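4.2 Putting small items away

Claims that low-cost arms are ready for bench tidying usually rest on short clips of one good run. We wanted a duller measure. The task was to clear loose items from a work mat into an open bin, a chore most people do without looking up. Afia Owusu ran the trials at the Ernholm bench in April, using a printed arm with hobby-grade servos and the control policy released by the Sikton group, unchanged.

We logged 1,420 attempts. An attempt counted as a success only if the item ended up inside the bin and no one had touched the mat, the arm or the item. Earlier reports, including Tetteh's, allow a "nudge" by the operator. We do not, as a person who has to stand by and nudge might as well put the tape away. By our rule, 312 attempts succeeded.

Rolls of tape were among the harder items. A roll lying flat offers a low rim, and the finger has to come down beside it without pushing it along. Figure 3 shows the gripper over a black block, with one finger at a roll of black electrical tape and the bin behind.

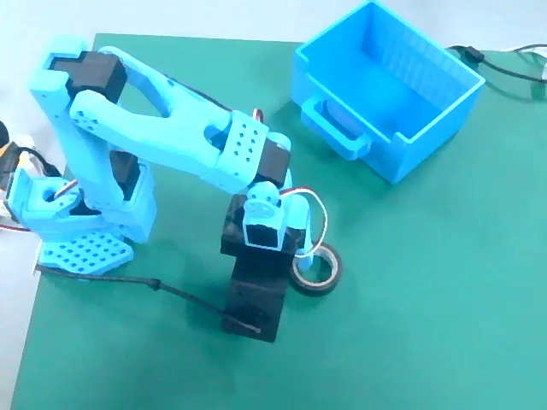 Figure 3. Printed arm, block, tape roll and open bin on the green mat.

4.3 What the numbers do not support

It is tempting to blame the hardware and expect a better gripper to close the gap. We are not convinced. Estíbaliz Sepúlveda repeated 100 attempts with the arm driven by hand through a leader device, and she failed in only 8 of them. The same fingers and motors can do most of this job when a person makes the decisions. Her runs were slow, however, and she had practiced for a week beforehand.

We also doubt that success in one layout says much about the next. The Prarnport benchmark keeps the bin in a fixed spot, and scores reported on it should be read with that in mind.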